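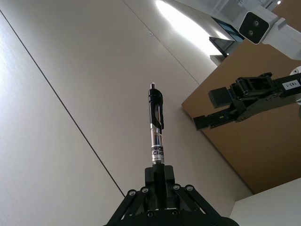
## Section 4: Labeling and First Fill of Your Perkura Bead Cabinet

Welcome back! By now the cabinet is standing level and all 24 drawers slide nicely, so you can get on to the pleasant part.

1. Write the card labels before you fill anything. Any ordinary retractable pen will do – press lightly, as the cards are thin.
2. Let the ink dry, then slide each card into its holder from the left.
3. Start with the bottom row. Heavy glass beads belong there, and the cabinet will feel much steadier for it.

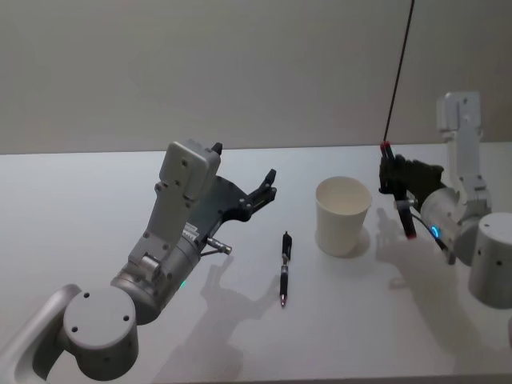 4. Fill each drawer no higher than the molded line, which works out to up to 400 small seed beads (fewer if you like the chunky ones, as I do).

**Caution:** Never pull out two top drawers together. The cabinet can tip forward.

**Note:** If a drawer sticks, take it out and wipe the runners with a dry cloth. Please don't oil them! Spare cards are part 239, and Lucero Londoño at the Lendness parts desk will happily mail you a pack.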